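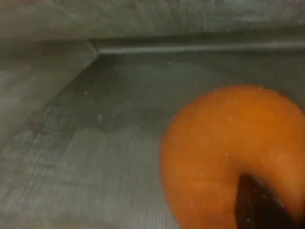 Okay, slide one. Hodska is a voice search for rental listings, built for people who hate filters, meaning me and up to 70 percent of my relatives. You say "two bedrooms, near a park, no carpet" and it goes looking. The big orange round thing on the gray is the only color on this slide. Then thank Sachiko Shibata, who wrote the parser and has asked not to be thanked.

Search listings Go

Numbers next. We had 3,314 test queries from Pasoreo in September. The word people used most was "cheap." Pause for laugh — if none, keep moving.

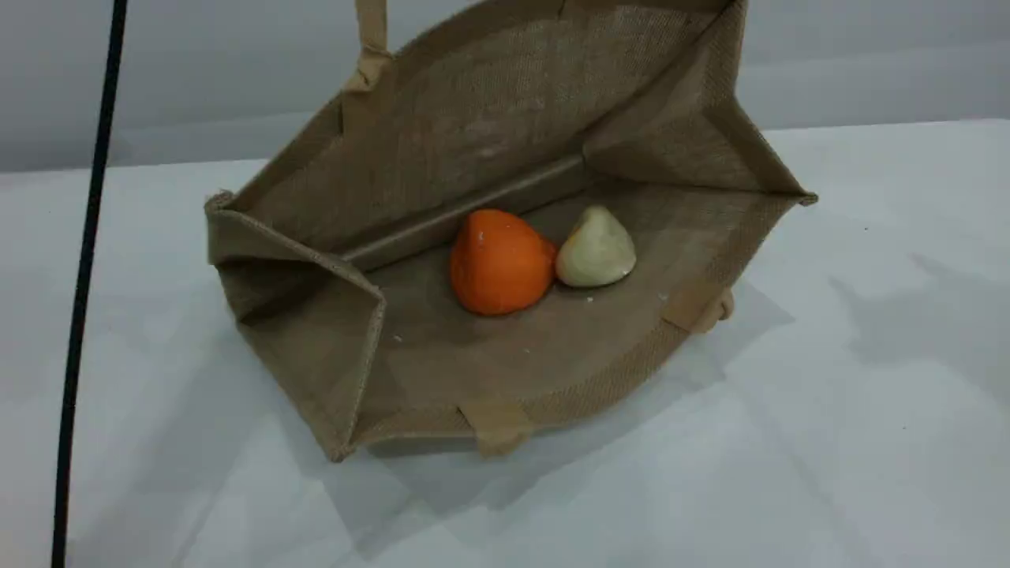 The second most used was "quiet," and no listing in history has admitted to being loud. Nazanin's fix was to read the tenant reviews instead. Took her 4 weeks. Show the before and after, skip the architecture diagram unless someone from Akbari is in the room.

Demo. If the wifi dies, talk about roadmap.

Contact | © Hodska | Back to top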